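Can it fold a shirt yet? Setting up the polo trial

The Viven bench test asks one thing of a two-finger gripper: turn a bunched shirt into a flat, folded one. A polo is harder than a T-shirt -- the collar is stiff, the placket has two layers, and the body slumps. Before you start, run the Stougaard grip check and set closing force to 22 percent.

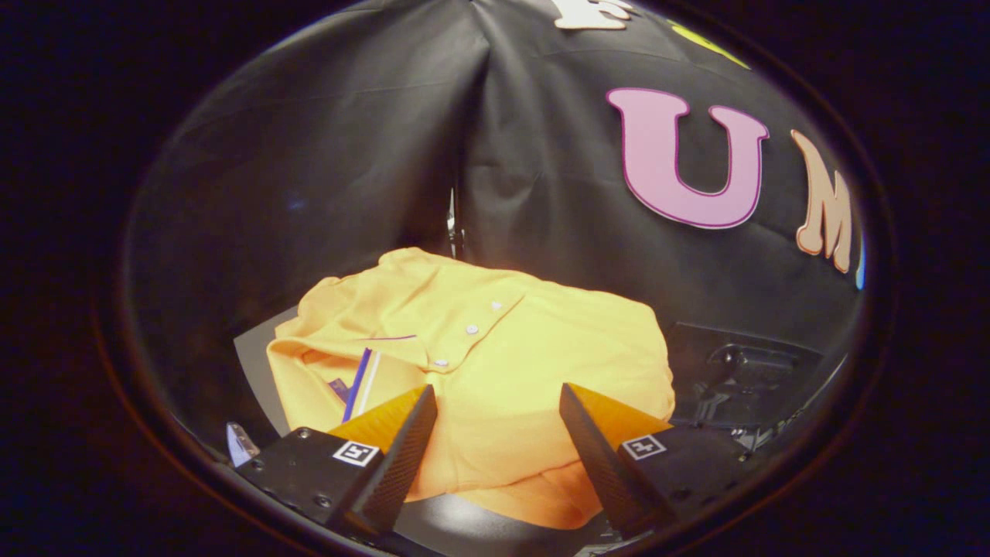

Step 3: Finding the first grasp

Start each run with the garment bunched. The collar and the line of small white buttons give the planner its heading. Do not close on the buttons. Approach with the fingers open, take a single layer at the hem, lift, and wait for the cloth to stop swinging. If two layers come up, release and try again.

Log every attempt, including the ones you stop by hand. Our October set was 100 runs, and 74 ended with the shirt flat. Folding scores were much lower, and a person is still faster. For laundry at home, the answer is not yet.

Next: Step 4, Squaring the sleeves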